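October 5, 2020
Laundry bench, Kistside

Third go at the sorting order. The Eledari sheet says to sort by color first, then weight, then fold. I still don't see why color comes first when everything in this batch is gray or close to it. Did it their way anyway so we can compare with June.

Batch was 51 pieces from the Ridano bag, mostly work clothes. Color sort took 19 minutes, weight sort 10. Folding 41, which is worse than June, and I don't buy the claim that presorting pays for itself in the folding. Maybe with mixed household stuff. Lemieux load is supposed to be more mixed, so hold judgment until that one is done.
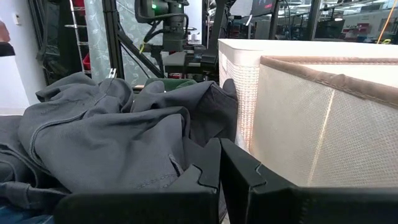

Weight is the step I'd keep, if I had to keep one. The trouble with color is deciding where slate stops and charcoal starts, and that depends on which side of the heap the light hits. The fold next to the white bin reads a full shade darker than the rest and I wouldn't swear it's a different dye. Blue is easy, even a corner of something like denim sticking out from under the gray gives itself away. So the sheet works fine on the pieces that never needed a sheet.

Seams are a better guide than shade, I think. Double stitching and a thick hem tell you more about how a thing will fold than the color does. Sheet doesn't mention seams at all. Also doesn't say what to do about pockets, turned out or left alone. I left them alone.

To do:
- same batch again, weight only, no color step
- move the lamp before anyone argues about charcoal again
- ask Eledari where their folding times came from. The sheet gives no batch size.

Not changing the wall copy of the instructions until the Lemieux load is through.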